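About Stillum

Stillum is a small testing workshop in Jollcombe. We find out which everyday jobs a machine can do, and we write up the results so that people who are thinking of buying one can read them first. The jobs are dull ones: putting plates in a rack, clearing a bench, sorting tape and tools into a tray, folding a tea towel. We do not build robots and we do not sell them.

The workshop was started by Emiko Higuchi, who had spent years fitting packing lines and was tired of being asked whether "one of those arms" could do the washing up. She rented two rooms on Amissah Lane in January and began keeping a log. The log now has 1,011 attempts in it. Of those, 485 were finished without a person stepping in. We print that figure because visitors always ask for it, but it mixes very easy jobs with very hard ones and should be read with care.

What we test

Most of our work is done on a table with ordinary things on it. Household and workshop items are mixed together on purpose, the way they are in most people's garages and back kitchens.

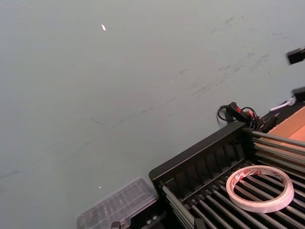
A roll of tape resting on the rods of the black rack, with the cardboard and the clear container close by.

A roll of tape sounds simple. Lying flat, it gives a gripper very little to get hold of, and on rods it can tip or slide when it is touched. A person hooks a finger through the middle without thinking. A machine has to find the roll, work out which way it is facing and choose a side to come in from. Clear plastic is harder again, as cameras often read what is behind it. Cables are the worst of the lot and we score them separately.

Each job is tried 72 times before we publish anything on it. Between attempts the objects are shifted by hand. If they went back to exactly the same spot we would only be testing whether the machine can repeat itself, and factories have had that for decades.

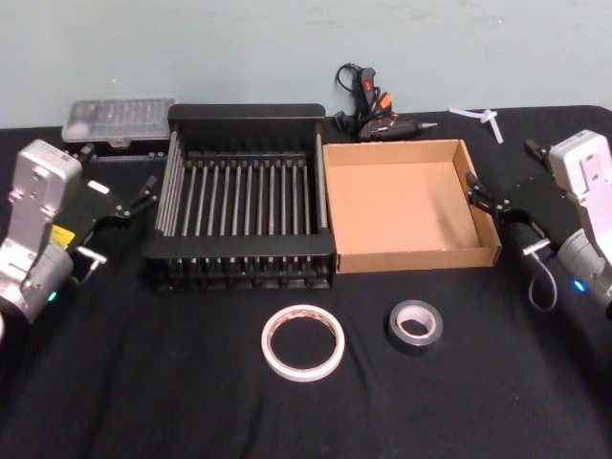 Two arms at the bench, with the dish rack, cardboard tray, glue gun and two rolls of tape between them.

Two-armed work takes up more and more of our time. One arm can pick and place. Holding a tray steady while something is put in it, or passing an object across, needs a pair, and the two must keep out of each other's way. In our log the handover is where most of these jobs go wrong.

Can they do the chores yet?

Some of them, slowly. A solid object of a sensible size, moved from one open place to another, is now fairly dependable. Plates into a rack are fair if the plates are all alike. Anything soft, tangled or see-through is still poor. Emiko's own view is that a shop floor will see the benefit well before a kitchen does, mainly because a shop floor can be tidied to suit the machine — most homes can't be, or won't be.

We have been wrong before. Our first report said that opening a lidded box was years off, and the Homorberg trials got through it on a good share of attempts the same spring. The report is still on the site with a note added.

Who we work with

We have 4 people on the bench and one part-time in the office. Our customers are mostly small manufacturers, two care providers and a housing association. They pay a fixed fee for a trial and get the full log, failures included. No maker of robots pays for a result, and makers see a report on the day everyone else does.

Visits

Small groups can come and watch a session by arrangement. There is one step at the front door and parking is in the yard behind. Please write first, as the table is often booked for long runs and we can't stop one halfway.

Page last updated July 28, 2019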